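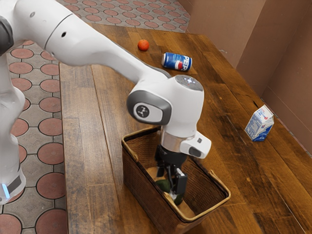 Music & Merch > Orders and Sales

Print | E-mail

Is the Twal Records "up to 70% off" sale for real?

Blažena Baláž
2023-06-26
Twal says the Arketau box set is marked down from $111, but I don't remember it ever costing that. They also claim only 500 were pressed. It said 500 last June too, and they still have them. Has anyone bought from them during one of these sales?

terer_fan
yes got a hoodie, its fine. runs small

Prekmont
I'd doubt both numbers. The "was" price went up a week before the sale, and I have the old order e-mail to compare. My set is hand-numbered past 800, so make of that what you will. The vinyl plays okay apart from 2 noisy sides. Shipping isn't discounted and they only show it at the last step of checkout. Check the used listings first, and if you do order, save a copy of the page with the price on it.

Print this page | E-mail to a friend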